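Ticket: Label printer skips every few labels, Prekley stockroom
Status: Open, waiting on parts
Opened by: Lorna Gillies
Assigned to: Rizwan Rana
Priority: Medium

Lorna Gillies, 8:40 am
Shelf label printer in the stockroom is skipping again. Prints two or three fine, then feeds a blank, then the next one comes out with the top line chopped off. Started after the new rolls came in from Aksoy. Restarted it twice, no change. We have the spring relabel coming and I can't be peeling these by hand.

Rizwan Rana, 9:05 am
Ok few things to try first.
Open lid, take roll out, check the gap sensor is lined up with the middle of the label, not the edge. Close lid, hold Feed until the light blinks, let go. Should spit out a few blanks and stop on a gap. Then send a test from the Jokow screen, not from the spreadsheet.
Also what size does the driver say? Someone may have picked the old stock.

Lorna Gillies, 9:50 am
Sensor was off to the left, moved it. Calibrated. Better but not fixed, now it's one bad label in 8 or so. Driver says 50 x 25. Rolls say 50 x 30 on the core!! So that's part of it I guess. Don't have rights to change it.

Rizwan Rana, 10:10 am
Yep that'll do it. Changed the size to 50 x 30 remotely and set media type to "gap", it was on "continuous" for some reason. Please power off at the wall, wait a minute, power on, calibrate again, run 17 labels and tell me how many are bad.

Upendo Muriithi, 11:25 am
Covering for Lorna til 2. Ran the 17. All lined up, no blanks, but there's a thin white line down the right side of every one, goes straight thru the last digit of the barcode. Scanner reads maybe half of them.

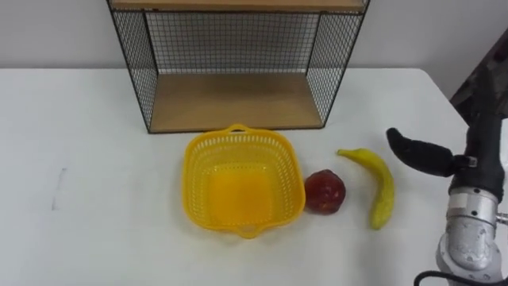 Cleaned the head with one of the alcohol pens from the drawer, let it dry, ran 3 more. Line is in the exact same spot. Tried darkness up two notches, made the rest of the print fuzzy so put it back.

Rizwan Rana, 11:40 am
Same spot after cleaning = dead dots on the print head. Not something we can fix from here. Head counter shows 1,097 meters, which seems low for a worn one, so more likely it got scratched. Please don't use anything metal to lift stuck labels.
Workaround for now: I shifted the template 4 mm left so the barcode clears the line. Refresh Jokow and reprint.

Upendo Muriithi, 12:15 pm
Reprinted, scans ok now. Text is a bit close to the left edge but readable.

Rizwan Rana, 12:20 pm
Good. Asked Knut Ostermann at Avard for a replacement head, quote to follow. Leaving ticket open. When the head is in, template needs to go BACK to 0 offset, somebody remind me pls.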